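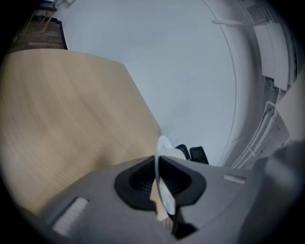
Werkstattbuch, 16.02.18

51 Mal geteilt · 3 Kommentare

Leim, die Fortsetzung. Wer den letzten Eintrag gelesen hat, weiß, dass der Hautleim und ich uns nicht im Guten getrennt haben. Ivar meinte, es liege am Leim. Deepak meinte, es liege an mir. Beide haben seitdem schriftlich bekommen, dass sie sich ihren eigenen Leimtopf kaufen dürfen.

Ausgangslage: Die Zargen für den Stuhl Lunde (so heißt er jetzt, Ivar hat ihn getauft und lässt nicht mit sich reden) haben an zwei Zapfen Luft bekommen. Keine dramatische Luft. Man sitzt, der Stuhl sagt »knack«, man sitzt weiter und denkt über sein Gewicht nach. Für einen Stuhl, der bei uns als Muster steht, trotzdem peinlich.

Ansatz von heute: Perlen über Nacht in kaltem Wasser gequollen, dann im Wasserbad langsam hoch. Das alte Thermometer zeigt im kochenden Wasser brav 100 Grad an, das hatte ich ihm gar nicht mehr zugetraut. Bei der Leimtemperatur habe ich diesmal wirklich danebengestanden und nicht »nur kurz« Zwingen sortiert. Das »nur kurz« hat uns im letzten Durchgang einen ganzen Topf gekostet und der Werkstatt einen Geruch beschert, den Deepak als »Pferd, aber traurig« bezeichnet hat.

Konsistenz: läuft vom Pinsel wie dünner Honig, Faden reißt nicht sofort ab. Beim ersten Versuch zu dick, Schluck warmes Wasser dazu, dann gut. Wie groß der Schluck war, habe ich nicht gemessen. Ich weiß.

Probestücke: Buche auf Buche, Zapfen mit strammer Passung, einmal Teile vorgewärmt, einmal kalt aus dem Regal. Die kalten haben angezogen, bevor ich mit der Zwinge oben war. Fuge sichtbar, Leim gallertig an der Kante. Die vorgewärmten (Heißluft, mit Abstand, langsam) gingen sauber zusammen, kleiner Überstand rundum, so wie es in dem Buch steht, das ich angeblich nicht lese. Liegen jetzt unter Zwingen, Nummer 143 im Probenregal, Zettel dran. Bitte nicht anfassen, nicht »mal kurz dran drehen«, und Ivar: auch nicht mit dem Daumennagel.

Den Fertigleim von Nastero habe ich zum Vergleich mitlaufen lassen. Geht auf wie Kleister, stinkt nicht, verzeiht alles. Ärgerlich. Aber er lässt sich später schlecht wieder öffnen, und genau darum machen wir den ganzen Zirkus: Wenn der Stuhl in vierzig Jahren wackelt, soll ihn jemand mit Dampf und Geduld auseinanderbekommen und nicht mit der Säge. Ob derjenige uns dafür dankt, erleben wir dann voraussichtlich nicht mehr in arbeitsfähigem Zustand.

Nebenbefund zu den Zapfen selbst: Am Lunde sind die Brüste nicht ganz rechtwinklig. Minimal hohl wäre ja in Ordnung, die hier sind ballig. Das heißt, die Fuge war außen nie richtig zu, und der Leim durfte die Lücke füllen, was Hautleim bekanntlich nicht kann. Wer die Zapfen geschnitten hat, möchte ich nicht vertiefen. Die Handschrift auf dem Anriss kommt mir allerdings sehr bekannt vor, es ist nämlich meine.

Deepak schlägt vor, die Brüste mit dem Simshobel nachzusetzen und die Zarge entsprechend kürzer zu akzeptieren. Ich wäre dafür, die Zarge neu zu machen. Ivar wäre dafür, erst mal Kaffee zu machen. Angenommen wurde der dritte Vorschlag.

Offen:

– Alte Leimreste aus den Zapfenlöchern, warmes Wasser und Zahnbürste, keine Stecheisenexperimente.
– Zwei Restdosen Perlen zusammenschütten? Die eine riecht anders. Ponov anfragen, ob die Charge noch taugt, bisher keine Antwort auf meine Mail.
– Heizplatte: Der Regler springt zwischen »lau« und »Vulkan«. Entweder Ersatz oder weiter danebenstehen.
– Bruchprobe der Nummer 143, wenn sie durchgetrocknet ist. Schraubstock und Hammer, wie immer. Ich will Faserausriss sehen und keine glatte Fuge.

Nachtrag, abends: Der Leimtopf steht im Kühlschrank, oberes Fach, mit Deckel und Beschriftung. Es ist keine Sülze. Die Beschriftung ist diesmal auf beiden Seiten.

Neueste Einträge
Hautleim, erster Versuch, und warum das Fenster offen steht
Bandsäge Skevier: neues Blatt, alte Probleme
Anreißmesser schärfen, nachdem Ivar damit Pakete geöffnet hat
Stuhl Lunde: Zargen, Zapfen, Zuversicht
Ölen oder Seifen? Probebrettchen vom Mai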